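Progress note, Zandero open day, Jun 8, 2025

Went ahead as planned, room was full by the second session. Some 410 people through the door, more than Tellov budgeted for. Ran 5 demo slots. Soft goods table was the popular one, kids especially.

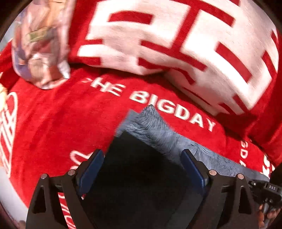

*Rocío Ponce, for the Plisotlow project*

Hand-held gripper on the fleece pile, gray fuzzy piece between the pads, red blanket under it. Visitors got a turn each, 2 minutes max. Plush fabric still the hard one for us, folds shift as soon as you touch them. Wenceslao Gallegos took notes at the table, will type them up this week.

Spending: under on catering, over on signage and the extra power boards. Reciepts to follow. Would like to move the leftover to spare finger pads if thats OK with you.

Still to do: visitor survey (10 forms back so far), thank-yous to the Olatunji centre, book the next date.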